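3. Work Surface and Block Set

3.1 Requirements

The surface had to meet four conditions. It had to be light in color and free of glare, so that block outlines could be traced by eye from a standing position. It had to stay put when pushed from the side. It had to be removable by one person with a hand screwdriver. And it had to be cheap enough to replace, as we expected to scratch it.

The bare table failed the first condition. Its grid of holes is useful for fastening things down, but small blocks slid across it unevenly and the corners of the thinner shapes caught on the hole edges. In our first sliding trial, 20 pushes were made directly on the table and the results were discarded.

3.2 Choice of board

Three candidates were compared: a painted sheet, a sheet of clear acrylic, and a board of pale wood strips. The painted sheet was rejected when the finish began to mark. The acrylic was smooth but reflected the ceiling lights badly. The wood board was bought from Grumano and used without any added finish. Mutua Mushi drilled the screw holes and broke the sharp edges with fine sandpaper.

The strips were set to run left to right as seen from the operator's side. Pushes along the strips and pushes across them were logged separately, in case the seams had an effect (see 3.4).

3.3 Mounting

The board is held to the table with metal screws. We first tried double-sided tape, which let go at one corner after 60 pushes. With screws the board can be taken off and put back in the same place, provided the same table holes are used. Those holes were marked on the drawing in Appendix B. The screws should be snug only. Overtightening pulled the corner down and made blocks drift toward it.
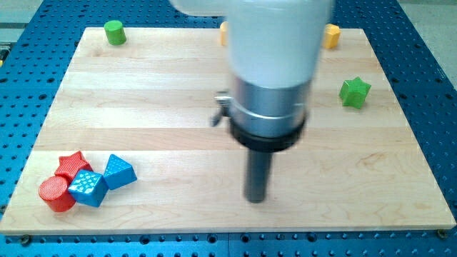

Figure 4. Wood board mounted on the blue perforated table, with shape blocks on the surface.

3.4 Sliding behavior

Each block was pushed by hand with a flat ruler and the stopping distance read off a paper scale. A total of 130 pushes were recorded on the wood board. Catinca Pop did the pushing and Lleucu Jarman did the reading, and the two did not trade places during a series.

Scatter was larger across the strips than along them. The difference was small for the wide shapes and easy to see for the narrow ones. We believe the narrow blocks tip slightly at a seam, but this was not measured. Wiping the board with a dry cloth before each series reduced the scatter in both directions. A damp cloth made it worse for the rest of the afternoon, so that series was repeated.

3.5 Blocks

The blocks are colored plastic. They were taken from a Tian sorting set and sorted by outline before use. Two had molding flash on the bottom face, which was trimmed with a knife. Edges were otherwise left as supplied. Blocks that touch at the start of a push move together for the first part of the travel, so starting layouts with touching blocks were kept in a separate table (Table 6).

3.6 Remaining problems

The board is not perfectly flat. A straightedge laid corner to corner shows a gap near the middle, and the gap was larger in December, when the room air was dry. Ankica Stojanović suggested sealing both faces to slow this down. We did not have time to test it. A second board has been ordered and will be stored flat under weight until it is needed.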